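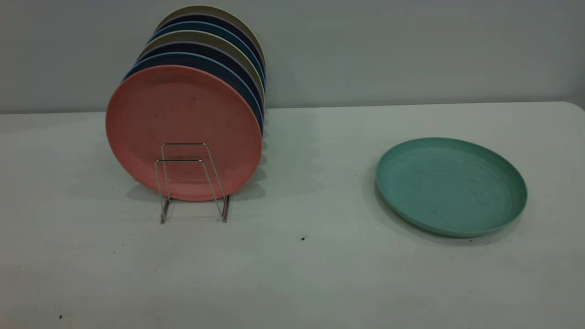

## 4. Setting up the audio guide for a visit

This section explains how to prepare the Sikeck handheld guide before you walk through the Ramport Maritime Museum and the old harbor battery next to it. Please read it once to the end before you start. The whole preparation takes less time than the ferry crossing from Litach, so many visitors do it on board.

You need:

- one Sikeck handheld guide, charged
- one pair of earphones with a standard round plug
- your admission ticket, with the four-digit visit code printed on the back
- the folded floor plan from the ticket desk

### 4.1 Switching on and choosing the language

1. Hold the side button until the display shows the anchor symbol. Then release it.
2. Wait for the language list. On the first start of the day this can take longer than usual.
3. Move through the list with the two arrow keys and press **OK** at your language.
4. Choose **Adult tour** or **Family tour**. The family tour has the same stops, but the texts are shorter and the stop on the ship's surgeon is left out.
5. Enter the visit code from your ticket and press **OK** again.

The display now shows the number of stops in your tour. For the adult tour it must show 53. If it shows a lower number, the guide has loaded only the ground floor. Switch it off, switch it on again and repeat from step 1.

> **Note:** The visit code is valid until closing time on the day of your visit. You can leave the museum for lunch and come back with the same code, but keep the ticket with you. The staff at the gate must see it.

### 4.2 Setting the volume

1. Plug in the earphones before you change the volume.
2. Press the **+** key until you hear the test voice clearly.
3. Press **OK** to save the level.

The saved level is used in all indoor rooms. In the battery outside, the guide raises it by two steps to help you hear over the wind. You can turn this function off in the menu under **Sound > Outdoor step**.

**Caution:** When you go back inside from the battery, the level does not always go down by itself. Hold the earphones a little away from your ears at the first indoor stop and check.

### 4.3 Starting a stop

Each exhibit with an audio text has a blue plate with a number on the wall or on the floor in front of it. There are two ways to start the text.

**By number**

1. Type the number on the keys.
2. Press the green key.

**By pointing**

1. Hold the top end of the guide against the blue plate.
2. Keep it still until you feel a short vibration.
3. Bring the guide back to you. The text begins after a moment.

Pointing does not work in the Rope Room, where the plates are of an older kind. Please type the numbers there.

To pause, press the green key one time. To go back to the beginning of the text, press it two times quickly. The red key ends the text and returns to the keypad.

### 4.4 Choosing a route

The guide does not force you to follow an order. Still, the rooms are narrow and the stairs are used in one direction only, so we recommend one of these routes.

| Route | Starts at | Stops | Good for |
|---|---|---|---|
| Harbor route | Entrance hall | 39 | First visit, half a day |
| Full route | Entrance hall | 53 | Visitors with a whole day |
| Battery only | Sea gate | 14 | Visitors who return for a second day |

To load a route:

1. Open the menu and choose **Routes**.
2. Mark the route with the arrow keys and press **OK**.
3. Look at the small map. The first stop blinks.

After each text, the guide shows you the next stop and an arrow. The arrow only tells the general direction and it does not know about closed doors. If a door is closed, follow the signs in the building and type the number of the next stop that you reach.

On the full route you come to the model of the harbor, built in 1949 by pupils of the local navigation school. The text at this stop is the longest in the tour. There are benches along the window side, and you can put your bag on the floor under them.

### 4.5 The lighthouse stairs

The lighthouse is part of the full route, but it is a separate building with its own opening times. Ask at the ticket desk in the morning. From October to April it is often closed when the wind is strong, and this is decided on the same day.

1. Before you go up, hang the guide around your neck with the strap. Both hands must be free for the rails.
2. Pause the text. Do not listen while you are climbing.
3. Go up to the lamp room. There are 202 steps, with landings where you can rest.
4. Start the lighthouse text at the top, when you stand still.

**Caution:** The last part of the stairs is very steep. People coming down have the right of way. Wait on the landing until the stairs are free.

> **Note:** If you prefer not to climb, you can hear the lighthouse text in the yard. Type the same number and choose **Listen from below**. This version describes the view from the lamp room, and it also tells about the keeper's log, which lies in the small house by the gate.

### 4.6 Saving stops for later

When you like an exhibit and want to read more at home – or in the hotel in the evening – you can save it.

1. During the text, hold the star key until the star on the display is filled.
2. At the end of the visit, place the guide in the reading station next to the exit.
3. Type your e-mail address on the screen and confirm it.

You receive one message with a link to all saved stops. Please check the spelling of the address before you confirm, as the guide deletes the list afterwards and we cannot send it again.

### 4.7 Small problems

**The guide is silent, but the text is running.** Push the plug of the earphones in completely. There is a small resistance at the end, then a click.

**The wrong language starts.** Another visitor may have used the guide before you and it was not reset. Hold **OK** and the red key together until the language list appears.

**The display is dark in the battery.** In direct sun it is hard to read. Turn your back to the sun, or set **Display > Strong** in the menu. The battery charge is used faster with this setting.

**The charge symbol is red.** Take the guide to the Zamani Café on the first floor or to the ticket desk. Both have charged guides for exchange. Your saved stops are not moved to the new guide, so send them first at the reading station if they are important to you.

### 4.8 Returning the guide

1. Press the side button and choose **End visit**.
2. Remove your own earphones.
3. Put the guide in the tray at the exit with the display facing up.

If you leave by the sea gate to catch the late ferry, there is a second tray inside the ticket booth at the pier. It is open until the last boat has left.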